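Marnar Table Cover Paper, Heavy Brown

Item 2125
Sold by the roll. Roll length 142 feet.

Marnar is a heavy brown paper for covering work tables, packing benches and classroom desks. It is unbleached and uncoated on both sides, so pencil, marker and chalk all show up on it. It takes glue, paint drips and light scraping, and when it gets too marked up you pull it off and lay a new length.

The paper is made for us at the Elville mill and cut to width in our own shop. It is stiffer than ordinary wrapping paper. Most customers find that it lies flat within a day of being unrolled, sooner if you roll it back on itself first.
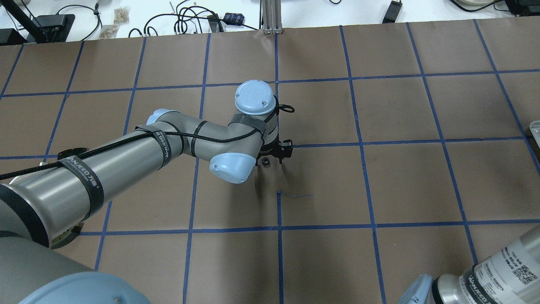
Width is 4 feet, the only width we stock. For a wider table, lay two lengths side by side with an overlap of a few inches and tape the seam. We can slit a roll down to a narrower width on request, but slit rolls can't be returned.

Weight and thickness

Marnar comes in one weight, 80 pound. The lighter grade we used to carry was dropped in November and replaced by Raritz, a thinner paper sold on its own page. Raritz is fine for wrapping and for kids' painting tables. It tears too easily for a bench that has tools dragged across it.

Taping and marking out

Painter's tape holds well on this paper and usually lifts without pulling up fibers if it is removed within a few weeks. Packing tape holds harder but will take the surface with it. To mark out lines, measure from one long edge of the table - the factory edge of the paper is straight, but a hand-cut end may not be.

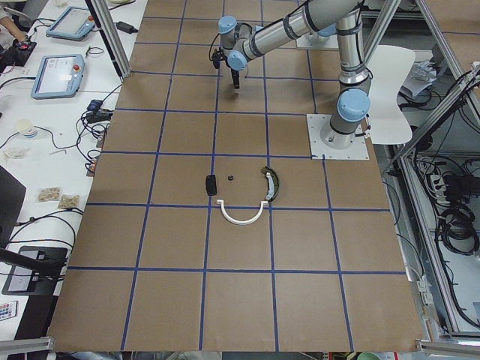
Don't pull the paper tight before fastening it. Paper shrinks and swells a little with the weather, and a sheet stretched tight in damp air can split at the corners when the room dries out. Fasten one short end, smooth toward the other with your forearm, then fasten that end and do the sides last.

Storage

Keep rolls upright, off the floor and away from outside walls. Leave the end caps in until the roll is in use. A roll stored on its side will get a flat spot, and the paper will show a ripple each time that spot comes around.

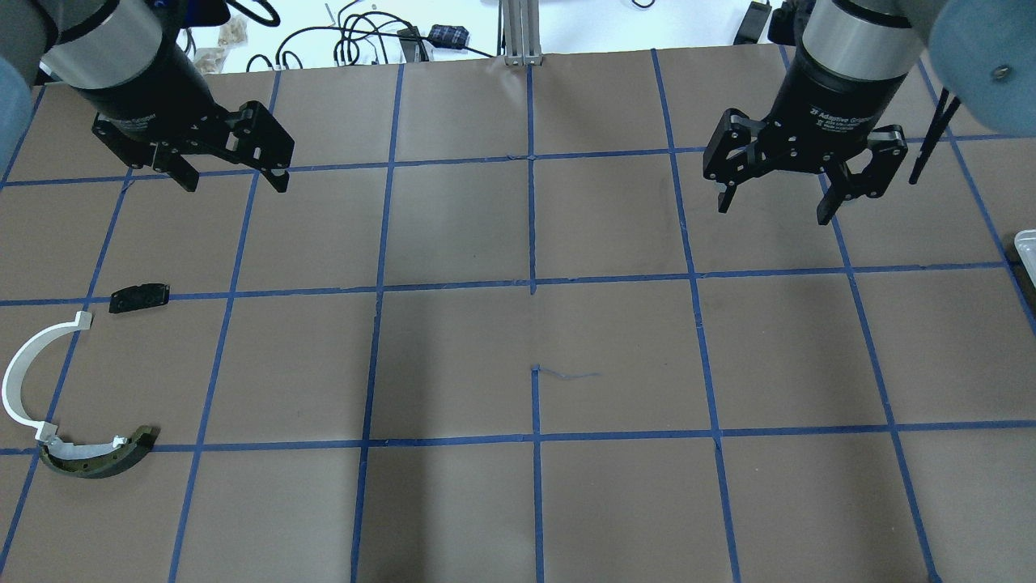

Ordering

Single rolls ship in a carton. Larger orders ship on a pallet and need someone at the delivery address to sign. For slit widths, contact Wilma Desmet in the cutting shop with the finished width and the number of rolls. For school and trade accounts, ask for Emlyn Voyle.

Unopened full rolls can be returned in the original carton. Page last updated 2018-11-30.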